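Vomia Home Notes
5th January
By Teresa Phelan
4 minute read

Getting through the clothes mountain

Every January I promise myself I'll deal with the laundry as it comes out of the dryer, and every January I end up with a heap the size of a sheepdog. So I've stopped fighting it. I let the heap happen, and then I sort it in one go with the radio on and a mug of tea well out of elbow range. It takes me 20 minutes on a good day (longer if I start trying things on, and I do).

Tip the whole lot out

Don't pull things from the basket one at a time. You'll keep finding the easy T-shirts and leaving the fiddly stuff at the bottom, and that's how a fitted sheet ends up living in my hamper until April. Dump everything on a clear surface and spread it a bit with your forearms. If you use the floor, sweep first! I learned that with a black sweater and a lot of dog hair.

Big things first

Towels, jeans, sheets, bathrobes. Get those out and the pile drops by half before you've done any real work - very good for morale. I fold towels in thirds the long way and then in half twice, so they fit my narrow shelf with the folded edge facing out.

Then go by color

I know most people sort by person. I tried it for years and it made me cross, because I never could tell whose gray socks were whose. Now I go by color and let everybody come and pick out their own. Bright things are quickest to spot, so I grab all the blues, then the reds, then whites, and the darks go last when there's nothing left to hide them. A mixed heap with some strong colors in it goes faster than you'd think.

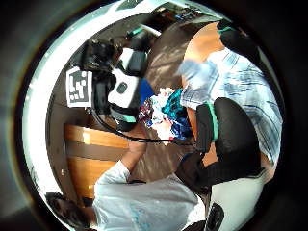

Socks get their own bowl

I use an old mixing bowl from the Todinine thrift store, chipped on one side and perfect for this. Every sock goes in as I come across it and I don't pair a single one until the end. Any sock still single after three washes becomes a dust rag. No appeals.

Shirts with collars

Button the top button and the third one down before you fold, and the collar stays put. Checked shirts are handy here - you can line up the sleeves with the pattern and get a nice straight fold. If a shirt needs ironing, hang it on the door right away. Put it back on the pile and you've lost it.

Put it away before supper

Folded piles on the stairs don't count. Mine have been kicked over more times than I care to say, so now each pile goes straight in its drawer, even if the drawer's a mess. The drawers can be next week's problem.

Contact Teresa | © Vomia Home Notes | Back to top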